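Teaching the grippers at Cuvetent
Aug 19, 2018

The first thing new starters learn at Cuvetent is how to hold the tool. It is a gripper with two fingers, carried in the hand, and the person carrying it does an ordinary job with it: picking up a peg, opening a cupboard, clearing a shelf. The movements are recorded and used to train the machines that will do the same jobs in the firm's stores at Edet.

The project is called Patix. It began in May, when the company moved 54 staff out of picking and packing and into what it calls demonstration work. The target is 2,000 usable recordings of each task. Most people manage a good many in a shift, although the cupboard tasks are slower than the rest.
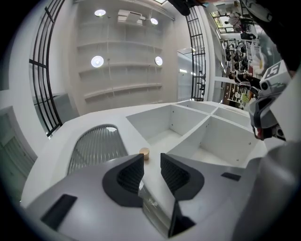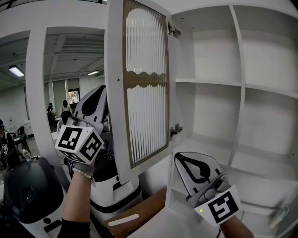
Hand-held grippers in use: the fingers either side of a small wooden cylinder (first picture), and one in each hand at an open wall cabinet (second).

The pay is the same as before and the hours are better. Night shifts have gone. Several pickers said they missed the walking, and a few asked to go back to the Bilau depot, where orders are still picked by hand. Others like being asked how a job should be done. A former packer told us she had never thought about which way she turned her wrist until she had to do it the same way all morning.

The complaints are mostly about wrists and shoulders. Staff now change tasks every 2 hours, and the next batch of tools is meant to be lighter.

What happens once the recordings are finished is less clear. Cuvetent says there will be no redundancies at Edet this year - it has not said anything about next year. Some of the work will carry on, as new stock means new shapes to pick up. Managers expect that to need around 900 recordings a month, far fewer than now. The staff have asked for the figures in writing.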